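Ticket: Wrist view target mask jumps between arms when both grippers are over the strip
Component: perception / grasp target node
Reported against: Flaver bench, two-arm cell
Status: fixed in branch, waiting on merge
Priority: medium

Summary

The two-arm bench runs a pick task on a flat orange strip. The segmentation node (Lumico) finds the strip in the wrist view and passes a mask to the planner (Tuhiwai), which works out a grasp line along the long axis. When only one gripper is near the strip this works. When the second arm comes in over the far end, the grasp line swings round and the planner either rejects the target or sends the arm to a point off to one side.

Expected: grasp line stays on the long axis of the strip.
Actual: grasp line turns by anything up to a right angle, sometimes from one cycle to the next.

Steps to reproduce

1. Start the bench with the stock launch file. Both arms at home.
2. Put a strip on the work surface, long side running away from arm A.
3. Send arm B to its hold pose above the far end.
4. Send arm A to its approach pose.
5. Watch the target overlay in the viewer. The line should start moving within a few seconds of arm A arriving.

It does not happen if step 3 is left out. It does happen with the arms swapped, but less often.

First look

Assumed lighting. The overhead lamps were changed in June and the shadows on the bench are softer than they used to be, so the colour threshold was an easy thing to blame. Replayed a log of 1,086 wrist frames through the segmentation node with the old and new exposure settings. The bad frames were the same ones in both runs. Exposure settings put back to what they were.

Next assumed the hand-eye calibration on arm A. Ran the check routine twice. Both passes were inside tolerance. Also, a calibration fault would move the line sideways by a steady amount, and this one rotates.

Then looked at the masks themselves instead of the final line, which should have been done at the start. Out of the 1,086 frames, 88 had a grasp line more than 20 degrees out. In every one of those the mask was either in two pieces or had an extra blob joined to it.

What the wrist camera sees

Sorted the bad frames by how far out the line was and went through the worst group by eye. In this pose our own closed fingers hide part of the strip at the lower right, and the tip of the other arm's jaw comes down over the top end. The bottom of the strip is creased and partly lifted, with a lighter patch that drops out of the colour threshold.
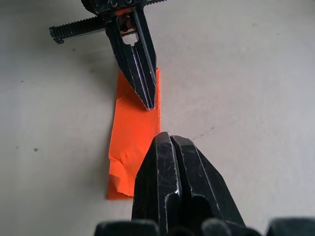 Causes found

1. Self mask out of date. The node is meant to subtract our own fingers from the view before it looks for the strip. The subtraction uses a stored outline of the gripper, and the stored outline is for the fingers half open. With the fingers closed the outline covers the wrong area, so a slice of real strip gets removed down one side.

2. No mask for the other arm. The planner knows where arm B is, but that position never gets to the perception node. The node treats arm B as part of the scene. There is a small orange-brown component showing through the opening near the top of the jaw, and in 29 of the 88 bad frames the threshold picked it up as strip and bridged across to it.

3. Axis fit takes everything. The fit runs on all pixels in the mask with no check on shape. If the lower part of the strip is lost and a blob is added at the top, the long axis of what is left is no longer the long axis of the strip.

Any one of these on its own gives a small error. The big swings need two together.

Tried and did not help

- Narrowing the hue range. It removed the orange-brown part in most frames, but it also removed more of the creased end. Net result slightly worse.
- Larger closing kernel to fill the gap at the crease. It joined the strip to things it should not be joined to.
- Smoothing the line over the last five cycles. The overlay looked better and the planner rejected fewer targets, but the arm was then following an average of right and wrong answers. Taken out again.
- Restarting the Tuhiwai planner between attempts. Someone had put this in the bench notes as a workaround. It makes no difference to the masks. The line has been removed from the notes.

Fix

1. Self mask is now drawn from the live finger position, with the outline grown by four pixels to cover the soft edge where the housing is very close to the lens.
2. Arm B joint state is now published to the perception node and projected into the wrist view of arm A. The same is done the other way round. Anything inside that outline is marked "unknown" and is not counted as strip or as background.
3. Axis fit uses the two long edges of the strip, weighted by how straight they are. The irregular edge still counts, but for less. If fewer than 200 edge pixels are left after masking, the node reports "no target" and the planner waits.
4. Added the mask in two colours to the viewer overlay (strip and unknown) so this can be seen without opening the logs.

Result on the same log

Frames more than 20 degrees out: 0
Frames reported as "no target": 11
All 11 have the closed fingers across most of the strip, so waiting is the right answer there.

Also ran it live on the bench with both arms moving. The line stayed put in all the poses listed in the task file. Not tested with the Ridier fingers, which are longer and have a different outline.

Still open

- The joint state message from arm B arrives one cycle late. At the speeds used here it does not matter. At full speed the outline would trail behind the jaw and the growth margin would need to be larger.
- The creased end is still dropped from the mask. The edge fit copes, but any task that needs the true length of the strip will read short. Separate ticket to be raised.
- Launch file needs the new topic name. Old launch files start without an error and then run with no arm B mask. Should at least print a warning.

Comments (4)

We had the same swing on a one-arm setup after changing fingers. It was cause 1 for us. Redrew the stored outline and it went away, so worth checking before pulling in the whole branch.

Does the "unknown" area get passed on to the planner, or does it stop at the perception node? Ours treats anything without a label as free space.

Reply: it stops at the perception node. The planner does its own arm-to-arm collision check from joint state and does not use the mask for that.

Tried the branch with Ridier fingers. Starts fine, but the outline is too short at the tip and a sliver of finger gets left in. Growing it by nine pixels instead of four was enough here.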